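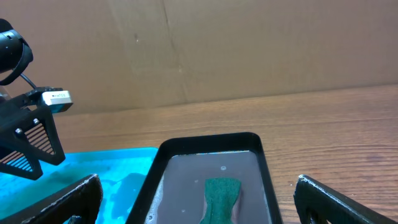
*Photo 1. Scrub sponge in a black plastic tray of water, foam along the inner wall.*

# Quarterly Safety and Sanitation Inspection - Jiltdale Community Hall

**Date of inspection:** 23/07/2021
**Inspector:** Mawar Entili
**Accompanied by:** Gemechu Zeleke, building supervisor
**Areas covered:** main hall, kitchen, dining room, storage corridor, rear exit
**Next inspection due:** December

Each item is marked S (satisfactory), C (correction needed) or N/A. Items marked C carry a comment and, where one has been agreed, a person responsible. Items from the previous report are repeated only if they remain open.

## 1. Exits and evacuation

- [S] 1.1 Main entrance doors open fully and are free of obstruction.
- [C] 1.2 Rear exit door opens with one hand from inside.
- [S] 1.3 Exit signs lit on both normal and backup power.
- [C] 1.4 Evacuation plan posted and current.
- [S] 1.5 Assembly point marked and visible from the rear steps.

**Comments.** The rear exit door sticks at the lower hinge side and needed two attempts before it released. This was also noted in the previous report. The door is to be planed or rehung before the hall is next let for an evening function. Responsible: G. Zeleke.

The posted evacuation plan still shows the former coat room as open floor. That space has been enclosed and now holds folding chairs. A corrected plan has been requested from Kurniawati Wuisan at the lettings office.

## 2. Fire equipment

- [S] 2.1 Extinguishers in place, pins and seals intact.
- [C] 2.2 Extinguisher tags within date.
- [S] 2.3 Fire blanket mounted beside the range.
- [S] 2.4 Alarm panel shows no fault.
- [S] 2.5 Alarm test log completed.

**Comments.** The tag on extinguisher 16, storage corridor, could not be read. The unit itself shows correct pressure. Trokent is to confirm the last service date in writing and fit a new tag. Until this is received the unit is to stay in place and is not to be counted toward the required coverage for the corridor.

## 3. Kitchen

- [S] 3.1 Hand sink stocked with soap and paper towels.
- [C] 3.2 Refrigerator temperature log complete.
- [S] 3.3 Range hood filters clean.
- [S] 3.4 Knives stored in the rack or a closed drawer.
- [C] 3.5 Cleaning products in original labeled containers.
- [S] 3.6 First aid kit stocked and sealed.

**Comments.** The temperature log has gaps on several dates when the hall was let to outside groups. Hirers are not told that the log is theirs to fill in. A line is to be added to the hire agreement, and the log sheet moved from the inside of the pantry door to the front of the refrigerator.

One spray bottle under the sink had no label and its contents could not be confirmed. It was removed during the inspection. Refilled bottles must carry the product name and the date of filling - a strip of masking tape is acceptable.

## 4. Dining room and tables

- [S] 4.1 Tables stable, locking legs engaged.
- [S] 4.2 Chairs free of splits and loose screws.
- [C] 4.3 Tabletops wiped dry after cleaning.
- [S] 4.4 Floor free of trip hazards.
- [C] 4.5 High chair straps complete. 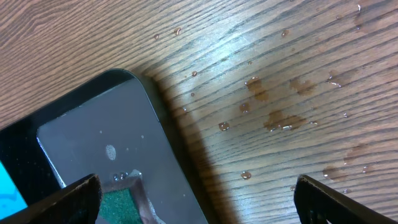

*Photo 2. Water droplets and small spills on wood tabletop. See item 4.3.*

**Comments.** Tabletops are to be dried with a clean cloth at the end of each cleaning round. Standing water damages the finish over time and can drip to the floor, where it becomes a slip hazard. Zineb Gaber will add the step to the closing sheet.

One high chair is missing its crotch strap. It has been tagged out of use. A replacement strap may be fitted only if it is the manufacturer's own part; otherwise the chair is to be discarded.

## 5. Cleaning tools and supplies

- [S] 5.1 Mops hung head up and clear of the floor.
- [S] 5.2 Buckets emptied and turned over after use.
- [C] 5.3 Sponges and cloths replaced on schedule.
- [S] 5.4 Wet floor signs available.
- [C] 5.5 Safety data sheets on file for all products.

**Comments.** There is no written schedule for replacing sponges. The following applies from this report forward:

1. Sponges used on dishes are replaced weekly, or sooner if they smell or begin to break apart.
2. Sponges used on tables and counters are kept apart from those used on dishes.
3. Sponges are rinsed, squeezed out and stood on edge to dry. They are not to be left in water overnight.
4. Abrasive pads are not used on varnished wood.
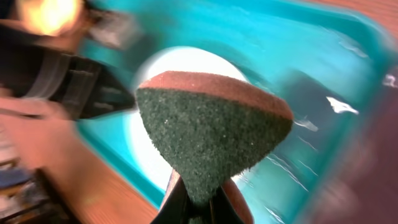 The data sheet binder holds sheets for products no longer bought, and none for the Waltel floor cleaner brought in this spring. Old sheets are to be moved to the back of the binder and kept. The missing sheet is to be requested from the supplier.

## 6. Electrical

- [S] 6.1 Outlet covers intact.
- [S] 6.2 Ground fault outlets near sinks trip and reset.
- [C] 6.3 No extension cords in permanent use.
- [S] 6.4 Panel door closes and the area in front is clear.

**Comments.** An extension cord feeds the Hwang drinks cooler in the corridor. The cooler is to be moved to the outlet beside the office door, or switched off until a new outlet is installed.

## Sign-off

Open items are to be reported closed in writing to Wahyudi Tuhumury, facilities office. Item 1.2 takes priority over all others. A copy of this checklist is to be kept in the site binder and a second copy sent to the lettings office.

Inspector: M. Entili
Received for the building: G. Zeleke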